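The Arm That Learns From Its Bad Days

Published 02/03/2020

By Joaquim Barreto

When I came first to the laboratory in Varby, I expected noise. I had written before on car factories, where the robots live behind yellow fences and you must shout to your guide. In Varby there is a former dentist's office on the second floor, with carpet in the corridor, and the loudest thing was the kettle.

Vasco Cardoso has worked here for four years. He studies a question which sounds small: what should a robot do with its failures? Most groups who teach robots by demonstration throw them away. A person guides the arm through a task, for example to pick up a cable and bring it to a port, and if the person drops the cable, the recording is deleted. Only the good ones go to the training. Cardoso did the same until one August, when he was cleaning a disk and saw how much he was about to delete.

"It was almost a quarter of our work," he told me. "I had paid for these hours. I became a little bit stingy."

The total collection was 2,000 demonstrations of cable handling. From these, 491 had been marked as failed. The cable slipped, or it was turned the wrong way when it arrived, or the operator lost patience and stopped. Cardoso did not delete them. He gave them to a student and asked her to mark one thing only in each recording: the moment when a person watching would first say "this is going badly."

This moment is now the center of the method, which the group calls Katham, after the village where Cardoso's grandmother had a house. The name means nothing technical, and he was a bit embarrassed when I asked.

The idea can be told without mathematics. Everything before the marked moment is treated as a normal, useful demonstration. The seconds just after it are used in a different way, to teach a second, smaller network to recognize trouble. When the robot works alone, the second network watches. If it becomes worried, the arm goes back along its own path to the last position where it was not worried, and tries again from there. 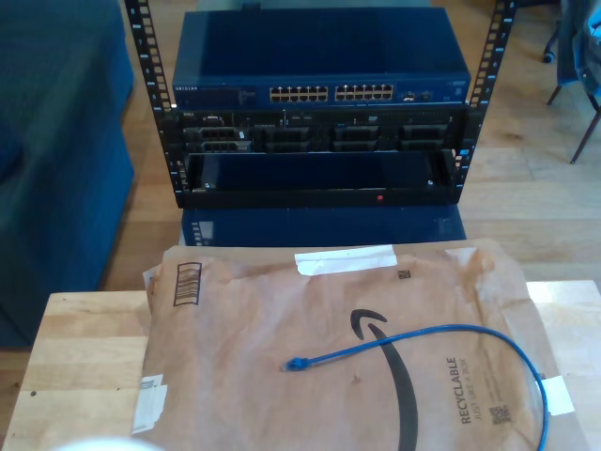 Cables are a cruel subject for this. A wooden block stays where you put it, and if you push it two centimeters it has moved two centimeters. A patch cable remembers how it was coiled in the bag. You take it by one end and the other end does something of its own. The robot must look again all the time, and the plan it made one second ago can be already wrong. For a person this is so easy that we do it while we talk on the telephone.

The group is also strict about where it collects. Cardoso does not like the clean gray table with the single object in the middle, which he calls "the photo studio." He wants sofas, parcels, bad light, furniture in the way. A policy trained in the photo studio, he says, is like a driver who learned on an empty parking lot. I asked if this makes the results worse. Yes, he said, in the first months much worse, and the graphs were not pleasant to show to the people who pay.

The people who pay are Willems, a company in Pesville that does maintenance for small offices. Their interest is simple. Many of their visits end with a technician who moves one cable from one port to another and drives home. They would like to have a machine on the spot for this, but they will not accept one that pulls out the wrong cable and continues with confidence.

On this point the results are good. With only the successful demonstrations, the arm finished the task in a little more than half of the trials. With the failures added in the Katham way, and the same arm and the same cameras, it finished 1,665 trials out of 2,000. For me the number is less interesting than what I saw in the afternoon. The arm took a cable, lifted it, and the plug turned away. It stopped. It lowered the cable, released it, and took it again nearer to the plug. I have seen my daughter do the same with a needle and thread.

There are weak points, and Cardoso lists them before I can ask. The marking depends on the person. When two students marked the same recordings, they disagreed often, in some cases by several seconds, and the group has no good answer to it. Also the arm can become too careful. On one evening it went back and tried again for eleven minutes, always worried at the same place, until somebody turned it off. There is now a limit of 2 returns for each attempt, after which it calls for a person.

The next work is with two arms, one to hold the bundle and one to pull. The recordings have started already, and this time no failed one is deleted. Cardoso has bought a bigger disk.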